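About Gridberg

Home packing, sorting and putting away, in Grarkville and the towns nearby

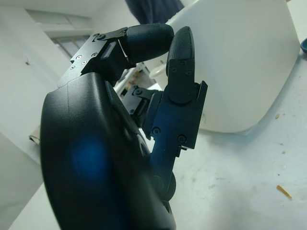 How we got started

Gridberg began in July, in the middle of a move that was going badly. We had a kitchen's worth of dishes wrapped in the wrong paper, a linen closet emptied into trash bags, and one box marked "misc" that took two people to lift. By the time we had it all unpacked again on Mellon Street, we had learned a good deal about how a household fits into boxes (and how it doesn't!), and friends began asking us to come and do theirs.

We opened our doors properly on 19 May 2018, and since then we have packed or put back together 1326 homes, from studio apartments to big old farmhouses with three generations of canning jars in the cellar.

What we do

Most people call us about the kitchen, and we're glad of it, as the kitchen is our favorite room. We wrap plates and stand them on edge, nest the mixing bowls with a sheet of paper between each, and keep the coffee things in a box of their own so you can find them the first morning. We also do closets, playrooms, pantries, sewing rooms and garages - yes, even that garage.

If you aren't moving anywhere, that's fine too. Plenty of our work is plain tidying: taking everything off the shelves, wiping them down, deciding with you what stays, and putting it back where you'd reach for it. We never throw a thing away without asking.

Where to find us

Our shop is at 2343 Prantl Avenue, with parking around the back. We keep about 3000 boxes on hand in 5 sizes, along with paper, tape and labels, and you're welcome to stop in and buy just a few if you'd like to do the packing yourself. Stay and chat awhile if you're not sure what you need - we do love to talk about boxes. Call ahead for a home visit, and please leave the cupboards just as they are until we've had a look.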